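Last updated: 16 Feb 2020

Print this page | E-mail this page

# Albers tidy set: README

Notes for the desk organiser part of the Albers set. Wrote this in a rush before the Cemimeo handover, will fix headings later.

## What's in it

- 540 photos, small clear organisers and trays on table tops
- 33 organisers, mostly acrylic, a few frosted
- 3 rooms, all in the Wiroston office
- captions in captions.csv, one line per photo, Canadian spelling (colour, grey, centre)

Lalum photos are NOT in here. Separate folder, separate readme.

## Labels

Clear things get `clear`, even if you can only make out the edges. Divided boxes get `compartments` as well. Don't guess the number of compartments, leave the field blank if the dividers overlap. Table covering goes under `surface`, whatever is under the covering goes under `surface_under` if any of it shows.

Clear box on a white top is the hard case. Thin edges, inner dividers, not much else to go on. Tag it anyway. Position is relative to the table and not to the room, so a box near the middle left-to-right is `centre` even when there's a desk and cabinet behind. 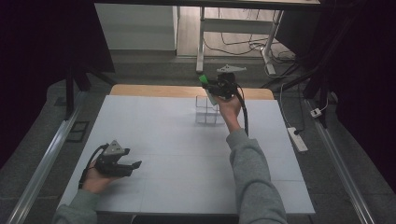 Tayla Lockyer asked why the clear boxes weren't just dropped, seeing as half her own captions came back blank the first time through. She'd rather have a `hard_to_see` flag and keep them. Fair enough, flag added in August, old rows back-filled except for the frosted ones.

## Floor and background

Caption it if it's plain: carpet, cabinet, power strip, cords. One short phrase each. Cords under a desk are `cables_floor`, no need to trace which goes where. Skip anything in deep shadow.

## Known problems

- grey and light blue get mixed up on table tops, both accepted for now
- `tray` and `organiser` used interchangably in the early rows
- captions.csv has 580 lines. The extra ones are duplicates, keep the later one
- a couple of lids labelled as boxes

## Using it

Fine for teaching, sorting tests, whatever. Keep the readme with the files. If you rename stuff, update the csv aswell.

Fixes to Tayla, put "Albers" in the subject.

This site uses cookies. By continuing to browse you agree to our use of cookies. Accept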